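August, posted 4:40 pm
by the bench 2 desk

Crash reconstruction notebook - rear-end at the signal, Grusden Road

Got the download off the striking vehicle before lunch. Second try, first cable was bad. Five seconds of pre-crash data, brake switch off until the last half second. So no real braking. Matches what the patrol report says about the skid marks (none before impact, one short scuff after).

Measured the approach again from the prints. Last curve to the stop line is 449 feet. Clear sight line the whole way, no trees, no parked trucks. Signal was red on the controller log well before he came out of the curve.

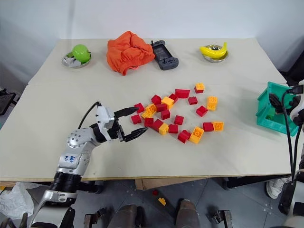 Does the missing skid mark prove the driver never touched the brake?
Only the data can settle that. ABS cars often leave very little on dry pavement, so a clean road by itself tells us almost nothing. Use the brake switch record and keep the road evidence as backup.

Speed limit thru there is 40. Don't have a final speed yet - the wheel speed number and the crush number don't agree and I'm not writing either one down until they do. Tire size on the car isn't what's on the door sticker, could be most of the gap. Need the rolling circumference. Asked Matubbar for the tire specs, waiting.

Struck car is still at the Wosura lot. Rear crush profile done at bumper height, still need the one above it. Trunk floor is folded up so bad that the tape kept slipping. Bring the rigid rod next time.

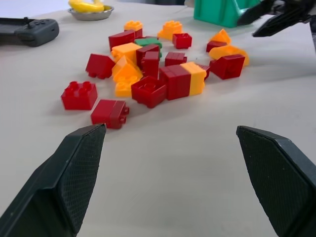
Bulbs next. Left brake lamp filament is stretched, right one is broken clean. Stretched means hot at impact, so the left lamp was most likely lit. Bagged both and labled them. File 113, shelf by the door.

To do:
- tire specs
- upper crush profile
- second copy of the controller log from Plilar, ours is missing a page
- rerun momentum with the passenger weight in

Comments

bench1: check the clock offset on that controller log, the last one from them ran fast

nightdesk: rigid rod is in the van, behind the cones

bench1: also what year is the module? older ones round the speed down

Plilar Collision Lab notes - questions to the front desk - Back to top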